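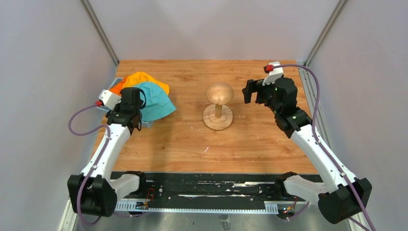

Is the Zomen kit worth the money for a shop as small as ours? For the rent of one month I would say it is, but I am not ready to buy it.

October, evening. I write this before I forget the details, as Dinesh Jayawardena wants my opinion tomorrow and he does not like long phone calls.

The task for today was the bucket hats. A hat has to come out of the basket and go on the wooden stand, dome inside the crown, brim down. I do this with my hands all day at the shop in Amville and never thought about it. For two arms it is a serious matter. The left one must take only one hat from the pile, and the soft brims lie over each other. The turquoise one has such a wide brim that I was sure it would be the easiest. Liu from the supplier thinks the orange fabric will be worse, and we disagreed about it politely for some time.

The price is still what troubles me. The rent is 388 a month, with a deposit of 720, and the support plan they call Isis is extra. Dinesh believes we can ask them to leave out the support for the first month. I would prefer to keep it. When I read the manual alone I understood the part about the grippers, but the part about the cameras on the wrists I had to read three times – and then I asked Liu anyway.

What I like: both arms are the same, so I learn one and know the other. The stand is a simple piece of wood and we could order more of them from any turner. What I don't like: the purple cables go in big loops over the arms, and I asked if a shorter kind exists. Liu wrote it down.

To ask tomorrow: does the deposit come back in full, who pays the transport, and can we send our own hats for the second trial. I would send the winter ones with the ear flaps.

My tea is cold and I still have the invoices.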